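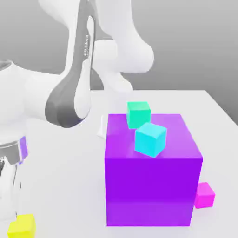

How long does a public library have to hold an item I requested from another branch before it goes back?

The hold period is set by the library that will hand the item to you, and in the Koubek system it is 30 days for ordinary books and two days for items on the short-loan shelf. The period begins when the pickup notice is sent, so an item that arrives late in the evening is counted from the following morning's notice.

My circumstances are as follows. I requested a bound volume of county maps through the Grodach branch. The catalog showed it as available at Kakine. I received a notice that it had been shipped, but no pickup notice followed, and when I inquired at the desk I was informed that the request had expired. I would like to know whether an expired request can be restored, whether my place in line is lost, and whether the person at the desk was correct in telling me to begin again. I should add that the volume is out of print and that I need it for a boundary matter before the end of November.

Posted by mapreader_grodach
Aug 12, 2023

GrilanoStacks

The staff member gave you part of the procedure. There are two separate clocks on a transfer request, and they are often confused, including at the desk.

The first is the request period, which runs from the moment you place the request until the item is checked in at your pickup branch. The second is the hold period described above. A request that expires while the item is in transit has run out on the first clock. The item will usually still arrive, but the system no longer connects it to your card, and it is sent back with the next delivery unless a member of staff intervenes.

An expired request can be restored by the circulation office, though not by the public desk. Please call or write to the office at your pickup branch and provide the following:

Your library card number
The title and the call number as they appear in the catalog
The date on the shipping notice
The name of the branch that sent the item

If the request expired within the past 30 days, the office can reopen it with your original place in line. After that the record is cleared and a new request is required. Do not place a second request while the first is under review. The system treats the two as duplicates and may cancel both.

One further matter deserves attention. Bound maps are frequently classified as oversize, and oversize items travel on a different delivery schedule from ordinary books. The Kakine branch sends oversize material first to the central sorting room at Grilano, where it may remain for some time before it is forwarded. I would ask the office to check there before assuming the volume has gone back to Kakine.

Patrons may also set their own request expiration date. On the request form, the field marked "Not needed after" is filled in automatically with a short period. It can be changed to any later date, and I recommend doing so for anything large, old or in demand.

tallow_and_twine

Just place it again. I had the same thing happen with a cookbook and it showed up eventually. The desk at Grodach is usually right about these things.

Reference Desk Retired

I would not advise placing the request again until the circulation office has replied, for the reason given in the first response.

I would add that a volume of this kind may be marked for use in the building only. If so, it will be sent to your branch but may not be taken home, and the hold period is shorter. The catalog entry will carry the words "Library use" beneath the call number. Should that be the case, arrange a time in advance with the reading room.

If your need is limited to certain pages, consider a scan request instead. The Kakine branch accepts these for out-of-print material over 400 pages in length, and for maps of any length when the sheet fits the scanner. State the sheet number — for instance, sheet 162 — together with the township, as sheet numbers in the older county volumes were sometimes reassigned between printings. A scan is suitable for study. For a boundary matter, however, you may be asked for a certified copy, and that must come from the county recorder. The library cannot certify its own scans, and requests to do so are returned unfilled.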